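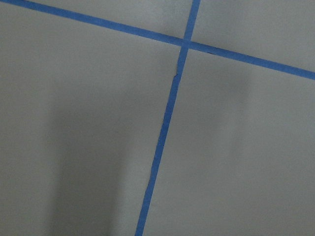
Blue painter's tape on a matte gray surface.

Jisgate Workshop Notes
Bench Tops, Tape and Surface Care

A bench top takes glue, heat, dropped tools and solvent, and most of the damage is done by cleaning it the wrong way or leaving something on it overnight. The notes below cover the flat surfaces in a small workshop: the main bench, the assembly table and whatever is used for sorting parts. They apply to sealed wood, painted board and laminate unless stated otherwise. Bare steel is covered on the metal tools page.

Cleaning before marking or taping

Sweep or vacuum first. Wiping a dusty bench with a damp cloth turns sawdust into paste and pushes it into the corners of every scratch.

Wash with warm water and a few drops of dish soap, then go over it again with a clean cloth and plain water. Soap film is the usual cause of tape that lifts at the ends. Dry the surface with a towel and leave it for an hour before sticking anything to it.

For wax or oil, use mineral spirits on a folded rag, in a ventilated room, with gloves. Test on the underside of an overhang. Spread the used rags flat outdoors until they are fully dry, or keep them under water in a lidded metal can. Linseed oil rags can catch fire on their own and should never be left in a heap.

Choosing a tape

Tan masking tape is cheap and fine for a label that will be gone by evening. Left longer, the adhesive hardens and the paper comes off in shreds. Blue painter's tape has a weaker adhesive and comes up cleanly for days or weeks, depending on the grade. Check the inside of the core for the removal time. Vinyl floor tape lasts for months and takes work to remove. Duct tape does not belong on a bench top.

Old rolls cause more trouble than cheap rolls. If the tape tears at an angle while unwinding, the edge has dried out. A roll kept in a closed plastic bag, away from the window, stays usable far longer than one on a nail over the bench.

We use Brusow blue for layout and labels. Any medium-tack tape does the same job.

Laying a straight line

Mark both ends in pencil. Stick down one end, unroll more than the full length, pull it just tight enough to take out the sag, line it up over the second mark and lower it in one go. Do not stretch it. Stretched tape shrinks back and lifts at the ends.

Press with a plastic scraper or the back of a spoon, from the middle outward. Where two strips cross, press the crossing twice. Where a line has to be made from several pieces, overlap them by a finger's width and cut the ends with a knife. Torn ends fray and collect dust.

For a line longer than the bench rule, snap a chalk line first and tape along one side of it – always the same side, or the spacing will be off by the width of the tape.

Dividing a surface into zones

A sorting table works better with fixed areas. When taking apart a pump, a lock or a carburetor, give each subassembly its own area and lay the parts down in the order they come off. Write the order on the tape itself with a fine permanent marker.

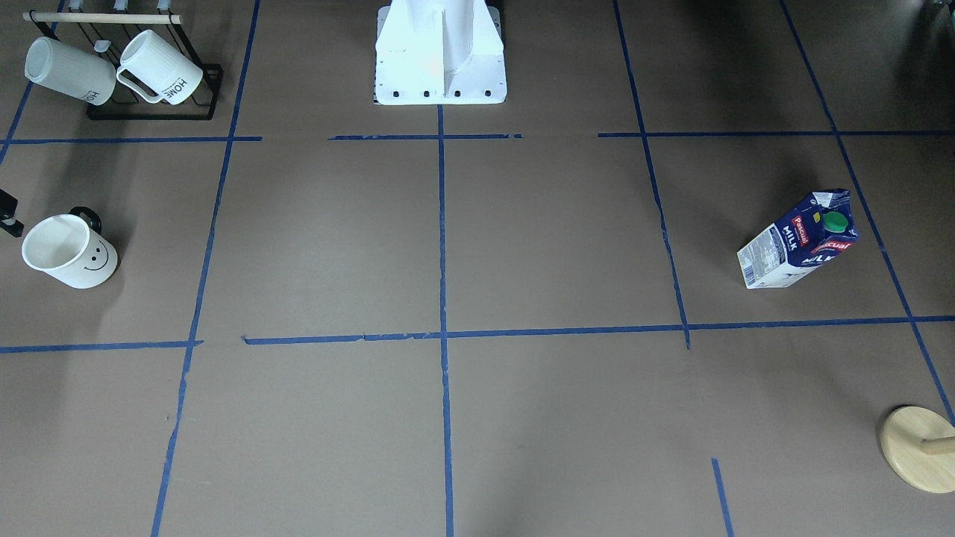 Tape grid, with strips running in both directions.

Size the cells to the largest part, then leave a hand's width for picking things up. Small hardware still goes in trays. A tape line will not stop a ball bearing.

Set the first line from a straight edge of the table and measure every other line from that one. Measuring each line from its neighbor adds up the errors. Check the corners with a framing square, or compare the two diagonals of a rectangle: if they match, it is square.

Removing tape

Pull back low and slow, folded over on itself, at an angle of 45 degrees or less to the surface. If it starts to tear, stop and work from the other end. A hair dryer on low softens most adhesives. Keep it moving, and keep it off painted board, where heat can blister the finish.

Residue, in the order to try:

Roll it off with a thumb or a clean eraser.
Dab it with the sticky side of fresh tape.
Rub with cooking oil, wait 4 minutes, wipe, and wash with soap.
Mineral spirits on a rag, sparingly.

Acetone removes nearly any residue and will also soften many paints, varnishes and plastics. Leave it in the cabinet.

Glue drips

Put down wax paper or a sheet of Haline liner before gluing. Wood glue that has set to a rubbery skin can be lifted with a scraper, usually in one piece. Fully hard glue has to be scraped in thin passes with a sharp cabinet scraper. Epoxy can be cleaned up with white vinegar only while it is still wet. Super glue on sealed wood is best left to cure, then shaved flat.

Refreshing a sealed wood top

Do this in spring or fall, with the windows open. March is early enough to have the bench back for the outdoor furniture jobs.

Remove all tape and residue. Sand lightly with 200 grit or the nearest grade the store carries, along the grain. Vacuum, wipe with a barely damp cloth and let it dry. Apply three thin coats of wiping varnish, with the drying time on the can between coats. We have used the MacKinnon satin and found gloss too reflective under a bench lamp.

Wait 7 days before putting tape on new varnish. It feels dry well before that, but the film is still soft and even low-tack tape can leave marks or pull up patches.

Storage

Hang rolls on a dowel inside a cabinet door, widest at the bottom. Fold over the loose end of each roll after use. Keep the marker, knife and scraper in the same cabinet.

See also: Sharpening a cabinet scraper. Storing finishes over winter.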